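Teaching a Gripper to Put the Groceries Down
Project report, second-year robotics workshop
Violeta Ledesma, with Duyên Mai and Cristóbal Villalba

I signed up for this project thinking I'd spend the term writing code. I spent most of it picking up onions! Our group's job was to collect examples of simple tabletop tasks with hand-held grippers, so that a model could learn from them later, and the task we drew was produce: pick it up, move it, put it on the plate or take it off again.

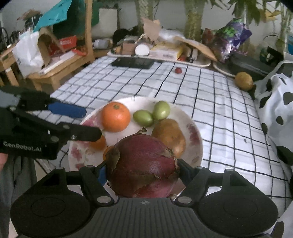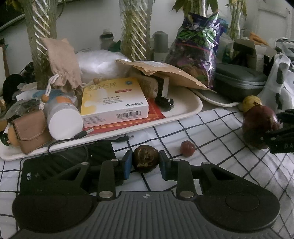 Student Project Reports, Issue 14, p. 6

So, the setup. We wanted a real table in a real home, with all the stuff people leave lying around on it. Duyên was very firm on this. The year before, a group had recorded everything on a bare lab bench and their model got confused the minute somebody left a mug out (Patricio Maldonado, our adviser, still brings it up). We went with a checked tablecloth and left the long tray at the back full of packets and bags, with the plants standing behind it.

You work with a gripper in each hand. The first afternoon I was terrible at it. My left hand kept wandering over to see what my right hand was doing, and then both grippers wanted the same piece of fruit. Cristóbal, who plays the drums, was annoyingly good from the start. He'd have one side settled while the other was already going for the next thing, and his recordings are much smoother to watch than mine.

The onion gave me the most trouble. It's big, so you have to open the jaws wide, and the papery skin slides around on the part underneath. Squeeze a little and it feels secure, then you lift and the whole skin shifts. I learned to come down slower and close on the widest part. The smaller fruit is the opposite problem: easy to hold, but you can't see much of it once the jaws are around it, and the camera on the gripper can't either. Duyên suggested stopping for a breath just before closing, so there's at least one clear look at the thing in every take. We put that in our instructions and I think it's the best idea we had all term.

By the end of October we had 2567 takes. After going through them we threw out over 4 percent, which Patricio thought was low and I thought was heartbreaking, having sat through all of them. Most were dull mistakes. Somebody forgot to start from the rest position, or started talking and let the gripper hang there with nothing happening. We kept the fumbles where the person recovered, though. If you nearly drop a potato and catch it again, that's useful, and we tagged those takes separately so whoever trains on them can decide.

Labels were a bigger headache than I expected. We each wrote a short line for every take, and of course we all wrote differently. I put "move onion to plate," Cristóbal put "onion, plate," and Duyên wrote full sentences with commas in them. We ended up going back and redoing the whole lot with a fixed list of verbs (pick, place, push, hand over). That ate two weekends. If you're starting a project like this, make the verb list on the first day, please.

We also argued about moving the clutter. My feeling was that the background should change every session, and Cristóbal wanted it left alone so we could compare takes. We settled on changing the plate and the produce often and the tray only now and then. I still think I was right, but we haven't trained anything yet, so I can't prove it!

What's left: Patricio wants a small test model trained on half the takes before the next review, and Duyên has started a script that finds long pauses by itself. I'm rewriting the instructions for new people, with a page just on two-handed work, and Cristóbal has promised to record the demo takes for it.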